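PRESS RELEASE
For immediate use

Grestden puts four grippers through the laundry pile, Pluteo fingers come out ahead on cloth

Grestden, the small-arm test workshop, has finished its spring round of gripper trials and is putting the results out today. Short version: soft, crumpled things are still the hard part. Fruit and crockery, much less so. Full tables to follow in March, once the last camera logs are checked.

What was tested

Four gripper sets on the same pair of arms. Two from Pluteo (the narrow finger and the wide finger), one from Juhl, and Grestden's own house gripper as the baseline. Same motors, same wrist, same power supply all the way through. Only the fingers and the jaw travel changed. Controller was the Nerkus board, firmware left alone from first run to last.

Each gripper set got 84 pick attempts, split across clothing, fruit, cups and bowls. Six operators took turns on the leader arms and none of them was told which Pluteo finger was fitted. They could probably guess from the feel, and that is noted in the write-up.

How a run goes

Clothes go down in a heap at the back of the table, nothing folded, nothing sorted. Hard items in front. The operator has 23 seconds per pick, then the attempt is scored and the arms go back to rest. A pick counts if the item is lifted clear and held. Dragging does not count. Lifting two garments at once does not count either, which cost every gripper points and cost Juhl the most.

Both arms are live in every run so that one side can be on the crockery and the other in the cloth. Thin fabric bunched under a second garment is the test operators asked for most, as it shows up jaw shape very quickly.
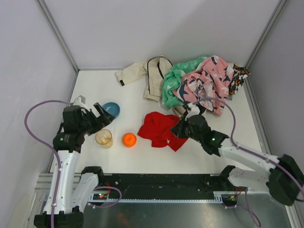
Results in brief

Pluteo narrow finger: best on clothing by a clear margin. Got under loose folds without pushing the whole heap back. Weaker on round fruit, where the tips tended to roll it away.

Pluteo wide finger: best on the cup and bowl, steady on fruit. Middling on cloth. Double picks were a problem on anything thin.

Juhl: strong closing force, slowest to open. Good on the bowl rim. Operators said it was tiring to use over a long session and scores dropped in the second half.

Grestden house gripper: third overall. No great surprises, no great failures. It will be getting new finger pads, work on that has already begun.

Controller notes

The Nerkus board dropped its link 13 times over the whole trial. All but one came back without a restart. Those attempts were thrown out and run again, so they do not affect the scores. Nerkus has been sent the logs and a fix is being looked at. Cable routing at the wrist matters more than we had planned for: too short and the last bit of wrist turn is lost, too long and the loop gets in the way of the cup. Grestden now leaves around six centimetres of slack and will put that in the set-up sheet.

Camera position

One fixed view over the table was used for scoring. A lower side view was tried for a few sessions and droped, as the near arm hid too much of the cloth. Wrist cameras were left off this time round to keep weight the same between grippers. They come back in the next trial.

What happens next

Second round will use the Pluteo narrow finger and a reworked house gripper only, with heavier fabrics added, towels and denim mostly. Makers who want there fingers included should get in touch before the end of March. Samples need to fit the standard wrist plate, drawings on request. Grestden doesn't charge for a place and publishes all scores, good or bad.

About Grestden

Grestden tests grippers, small arms and controllers for workshops, colleges and makers. Trials are run in house and paid for by Grestden. Pluteo, Juhl and Nerkus supplied parts on loan and had no say in the scoring.

Press contact: Grestden press desk. Lines open until 5pm. Score sheets and finger drawings available by email.

Ends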